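4. Materials and the arrangement of the table

4.1. Choice of the tableware

The study concerns the everyday laying of a table for one person, and how people decide where each thing belongs. For this reason we wished to use objects which are common in homes and which do not need any explanation. In the first round, held in November, we used a formal set with two plates, two glasses and a folded napkin. The participants spent much of their time asking what was correct. Several of them said that they never lay such a table at home, and their answers told us more about restaurants than about their own habits. We therefore reduced the set.

The reduced set has four kinds of object: a placemat, a plate, a tray and a small piece of cutlery. The placemat defines the eating place. The plate is the largest round object and in almost all layings it is put down first or second. The tray is of a different nature, as it can be a part of the laid table or only a means of bringing things to it. We were especially interested in this double role, which is discussed in Section 5. The cutlery is small and can be moved without disturbing the rest, so it often shows the last correction a person makes before they consider the table finished.

All objects were bought in ordinary shops in Prusgate, in the same week. We did not try to match them in colour or style. Chin and Zoëga, who prepared the material, first considered a plain white tray, but in the trial layings it was easily confused with the plate in the sketches that participants drew afterwards. A tray with some decoration was easier to remember and to draw. The decoration has also a direction, and a person who cares about it will turn the tray so that it can be read from the seat. Whether people do so was not a question of the study at the beginning. It became one during the coding.

4.2. The table and its surface

The table was placed with free floor on its sides, so that it could be approached from more than one direction. A pale board was laid over the wooden top. It covers most of the top but not all, and a strip of the wood stays open at the far side. We kept this strip on purpose. In the first round the participants used the edge of the table as their line of reference, and they aligned the placemat to it with some care. With the board there are two possible lines, the edge of the board and the edge of the table, and it can be coded which of them the placemat follows.

The placemat has grey and white stripes. Stripes make a small rotation visible at once, both to the participant and to the person who codes the layings, and with a plain mat the same rotation is often missed. We note that this may have encouraged participants to straighten the mat more often than they would at home.

4.3. Procedure

Each participant received the same request: "Please lay the table as you would for a person who is going to eat here alone." No picture of a finished table was shown. The participant could change the arrangement as often as they liked and told us when it was ready. Afterwards they were asked two questions, first what they would move if the guest were a child, and then what they would take away if there were less space.

In total 1,000 layings were recorded. Of these, 761 were kept for the analysis. The others were left out for one of the following reasons: the laying was interrupted, the request was understood as clearing the table, or one of the objects was never placed. The last reason is not a simple one. A participant who leaves the tray aside has perhaps made a decision about the tray, and we return to these cases in Section 6.

4.4. Coding of the arrangement

For each laying we coded the side on which the tray stands in relation to the plate, the distance between the two, the place of the cutlery (on the mat, on the plate, on the tray or on the bare board) and the direction in which the decoration can be read. Figure 2 gives an arrangement with the plate on the mat and the tray to the right of it.

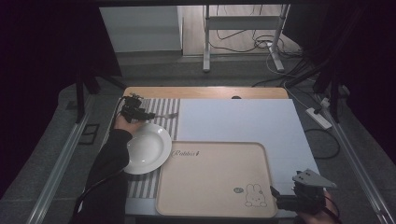 Figure 2. Plate on the striped placemat, with the rabbit tray to the right and a small utensil on the mat beyond the plate.

The distance was taken between the nearest points of the two rims and not between the centres, because the tray is long and its centre says little about how close it feels to the person eating. Where the two objects touched, the distance was written as zero – this was treated as a category of its own and not as a very small distance.

Two coders worked independently on all the kept layings. They differed most often on the cutlery. A fork can lie partly on the mat and partly on the board, and the first version of the coding scheme had no rule for this. In the present version the object belongs to the surface which carries the larger part of its handle. The rule is somewhat arbitrary, but it could be applied without discussion, and the layings coded before it were coded again from the start.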